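Pelkonen to Supply Wood Pellet Boilers for Plukthorpe Heat Network

PLUKTHORPE, 4th March — Pelkonen has signed a supply agreement for seven wood pellet boilers that will replace oil-fired heating in the Plukthorpe district network. The network serves 292 homes.

Each unit is rated at 300 kW and burns pellets pressed from sawmill residue. Fuel will come from the Skiltis mill and will be stored in a covered silo with a capacity of 400 tons. Ash is removed by auger to sealed bins.

Factory testing of the first unit ended in February. The burner control software, Grivham, adjusts air supply and feed rate according to return water temperature.

"The existing pipework stays in place," said Marjatta Vuorinen, project engineer at Pelkonen. "Only the boiler house changes — the pumps and heat exchangers were sized for this load."
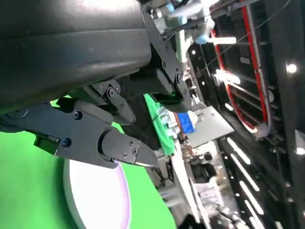
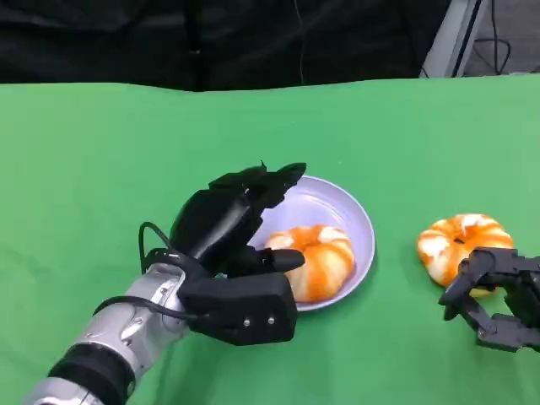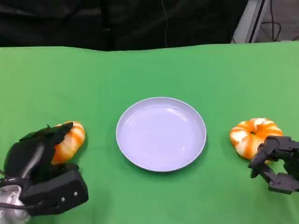 The oil burners will remain connected as backup during the first heating season. Customer tariffs are set by the network operator and are not part of the agreement.

Media contact: Pelkonen Press Office, Plukthorpe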